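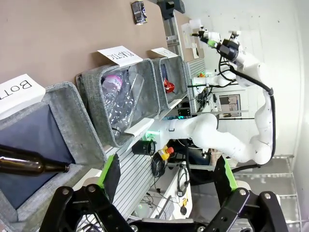
4.2 What the low-object claims rest on

Rear parking sensors are sold on the promise that they will warn the driver of anything in the way. The three systems we looked at, Gelutik, Sikis and Dekker, all make some version of this promise in their dealer material. We found it hard to trace back to a test. Gelutik gives a detection range for a vertical pole and for a wall. Sikis gives a range for a pole only. Dekker quotes a success rate with no list of targets at all, so a reader cannot tell what the system succeeded in finding.

The evidence most often cited in favor of these systems is the Trarkeck owner survey, which collected 1739 replies. Most owners said they felt safer backing up with the sensors on. We have no reason to doubt that they felt this way. Feeling safer is a weak stand-in for hitting fewer things, however, and the survey did not ask about contacts that left no mark on the car. It also did not ask how often a warning sounded with nothing behind the bumper. Only 1001 of the owners said whether they had turned the sensors off at some point, and the published tables do not break down their answers by system. A later summary treats the owners who skipped this question as if they had left the sensors on. We see no grounds for that.

A second problem is the choice of target. A pole standing upright is close to the best case for an ultrasonic sensor. It is tall enough to cross the beam at bumper height, and it looks much the same from any side. Things left on a driveway are rarely so helpful. They lie flat, they roll, and many of them are curved or tapered, so that a good part of the sound is sent off in some other direction. None of the three makers reports results for targets below 20 cm in height. When we wrote to ask for them, one reply pointed us back to the dealer brochure.

Figure 3. Brown glass bottle lying on its side.

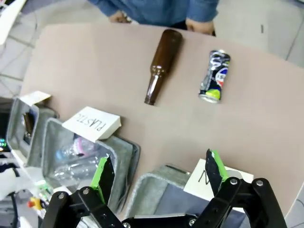 Target height alone does not settle the matter, and we would warn against any new test that simply adds a shorter pole. Two objects of the same height can give very different echoes depending on shape and on how they are turned. For a bottle on its side, as in Figure 3, the rounded base, the body and the narrow neck each offer the sensor a different surface, and the shoulder between body and neck slopes. A test that places such an object once, in one position, and reports it as "detected" tells us little about the next position. At the least, the angle to the bumper should be recorded and varied. The same goes for the ground surface, which none of the published reports describes beyond the word "paved."

We also question how a detection is scored. Gelutik counts any tone, at any distance, as a success. Under that rule a sensor that sounds all the time would score perfectly. Sikis is stricter and requires the tone to begin before a set distance, but its report leaves out trials in which the tone began and then stopped while the car was still moving. Our own reading of its May report suggests that 12 trials were dropped in this way. Whether they would change the overall result is unclear, as the raw logs have not been released.

For these reasons we do not pool the makers' figures with ours in the sections that follow. The pole results are reported separately in each case. Where a maker gives a single rate without naming its targets, the rate is left out of the tables and mentioned in the notes only.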